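Chapter 3
Setting Out: What a Laid Table Tells You, and What It Doesn't

Most books on running a household or a small dining room begin with the laid table. They tell you that a good setting calms the eater, speeds the meal and even improves the food. You should read these claims with some care. The evidence is thin, and a fair share of it was gathered by people with plates to sell.

Take the rule that everything must sit within easy reach of the eater. Gergely Balogh, in his course notes of October, calls this "the first law of the table." It's a fair guide, but a law ought to hold everywhere, and this one fails as soon as a second person sits down and wants the same jug. Balogh tested it on 8 diners at the Cledora lunchroom, all of them on their own. He doesn't say how many were left-handed.

Colour is treated with the same confidence. The Joris method, still taught in some colleges, says that a pale dish makes a serving look larger. Perhaps it does. The method was written up after nearly 300 meals, yet the cooks knew which dishes were being watched, and no one seems to have weighed what came back to the kitchen. A grey plate might have done just as well – we can't tell from the figures given.

This chapter takes up three questions: where things go, how much room they need, and whether any of it matters to the person eating. You'll get more from it if you try each layout at home before accepting the advice that goes with it.

Review questions and a blank planning sheet are at the end of the chapter.

Shares 5 | Comments 3
Contact | Copyright Flundum Learning | Back to top

Placement is the easiest of the three to argue about, so we begin there. The usual advice puts the plate in the centre, the food beside it until serving, and the drink farther back, where an elbow is less likely to find it. A lavender plate with an orange-and-white bun to its left and a pale teal-blue mug set back toward the far side of a white table follows that advice well enough. Whether the meal is any better for it is another matter, and you should hold off deciding until you've worked through the first exercise. 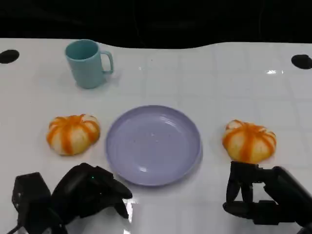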